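Jobs & Opportunities > Product Testing > Skin Care

Call for home testers: Flokance face mist and night cream

Hullness is looking for 30 adults to try two unreleased skin care products at home for 5 weeks, starting in November. The products are a fragrance-free face mist and a night cream, both from our Flokance line. Neither is in stores yet, and the labels you receive will be plain white with a batch code.

Who can apply

You must be 18 or older and live within driving distance of our Stendcombe office, as the first and last visits are in person. We want a mix of skin types. Half the places are set aside for people who describe their skin as dry or sensitive, and the rest are open.

Please do not apply if you are pregnant or nursing, if you are using a prescription product on your face, or if you have had a reaction to a leave-on product in the past year. People who work for another cosmetics company, or who live with someone who does, can't take part.

What you will do

Use the mist every morning and the cream every night in place of what you use now. You can keep your own cleanser, sunscreen and makeup, but we ask that you don't switch brands during the test. Twice a week you fill out a short online form covering feel, scent, absorption and how the product sits under makeup. The form takes less time on a phone than on a laptop. There is space for comments and we read them.

At the first visit we go over the ingredient list with you, do a small patch test on the inner arm and take moisture readings on both cheeks. You come back 2 days later to have the patch checked and pick up your products. The last visit repeats the readings. Come with a bare face to each visit.

Payment

Testers who complete all forms and visits receive $386, paid by check or prepaid card after the last visit. If you stop early because of irritation, you are paid for the weeks completed. Parking is free in the Buthelezi Building lot. Bus fare is refunded if you bring the receipt.
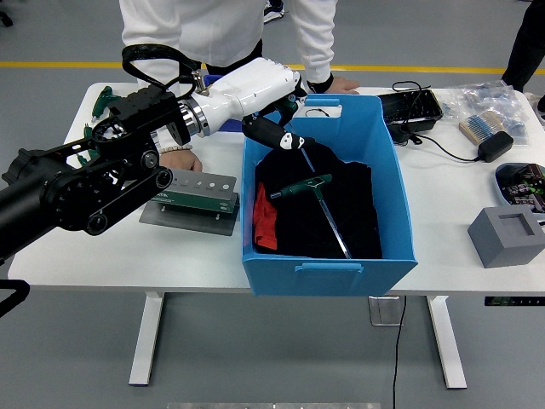

You keep whatever is left in the bottle and jar, but please return the pump and lid from the mist so we can check them for clogging. Don't share the products with family or post photos of them until the test is over. You will sign a short agreement to that effect at the first visit.

How to apply

Fill out the tester form on the Hullness website and choose "Flokance home test" from the menu. List every product you put on your face in a normal week, including anything you only use on weekends. We reply to all applicants by email, whether or not we have a place for you.

Posted 2 October 2018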